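Storage Baskets and Small Tubs: Gallery

The baskets on this page come from the Pavell and Shimada ranges, with a few older Skiltetti pieces that are still in the stockroom. They are grouped by where people tend to use them. Sizes are outside measurements and are taken across the rim, so allow a little less for the inside. Click any heading in the side menu to see prices and remaining colors.

Text by Asif Magsi. Stock notes by Kauko Keskinen. Page updated 11th January.

Desk and tabletop

Openwork baskets are the ones we are asked for most. The cut-outs let you see what is inside without lifting everything out, and crumbs and dust fall through instead of collecting in the corners. On a desk they hold chargers, tape, envelopes and the odd pair of scissors. On a kitchen table they do for napkins and packets of tea.

White is the color that gets reordered. It goes with most tabletops and it does not make a small room look crowded. The darker colors hide marks better, and if the basket is going into a garage or a mudroom, we would pick one of those.
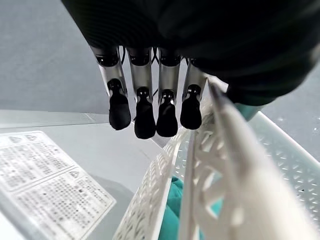

The rim is the part to look at when you are choosing a plastic basket. A raised rim gives your hand something to hold and keeps the sides from spreading when the basket is full. Thin rims are fine for light things like socks or paper goods. For cans, jars or tools, get one with a rim you can't easily bend with your thumb.

The pattern matters too, mostly for what it lets through. Pens, hairpins and loose screws will poke out of larger openings or drop onto the shelf. A sheet of thick paper cut to fit the bottom takes care of that, and you can throw it away when it gets dirty.

Shelves and cabinets

Pavell shallow basket. Fits two across on a standard kitchen shelf. Good for spice jars and baking supplies. Stacks when empty.

Pavell deep basket. Same footprint as the shallow one. People buy it for potatoes and onions, and the open sides keep air moving around them. Wipe it out when the potatoes are gone.

Shimada narrow tub. Solid walls, no openings. Made for the gap beside a sink or between a washer and the wall. Holds spray bottles upright. Comes in packs of 4.

Shimada drawer tray. Low sides, square corners. Two sizes that fit together in one drawer. The larger one takes full-length kitchen utensils.

Bathroom

Skiltetti shower caddy. Last of the old stock. The hooks are sold separately and we have more hooks than caddies. No reorders on this one.

Pavell round basket. Holds rolled hand towels or spare toilet paper. The round shape wastes some space on a shelf, so it is better left out on a counter or on the floor.

Closet and laundry

Shimada folding crate. Folds flat when you don't need it. The side panels click into place and should be pushed in at both ends before you load it. Check them again if you have carried it up stairs.

Amotow lid set. Lids only, to fit the deep Pavell basket and the folding crate. They keep dust off out-of-season clothes. They are not tight enough to keep water out.

Care

Plastic baskets can be washed in the sink with dish soap and warm water. An old toothbrush gets into the small openings. Do not put them in the bottom rack of the dishwasher, where the heat can warp the rim. Let them dry upside down on a towel.

Sunlight will yellow white plastic over time. If the basket sits in a window, turn it every so often so it fades evenly. Sticky marks from price labels come off with cooking oil on a paper towel, followed by soap.

Ordering

We carry nearly 300 storage items, and only the regular ones are listed here. If you are replacing a basket you already own, send us the measurement across the rim, the height and the brand name if there is one on the bottom. Kauko checks these requests and will tell you whether the same piece is in stock or what comes closest.

Schools and offices buying in quantity should ask for the trade list before ordering. Larger orders are packed in nested stacks with paper between the pieces. Please open the cartons when they arrive and report cracked rims within two weeks.

Single baskets can be returned unused with the label on. The Skiltetti pieces are final sale. Lids can be exchanged for another size as long as they are clean.

Next page: Wire racks and shelf risers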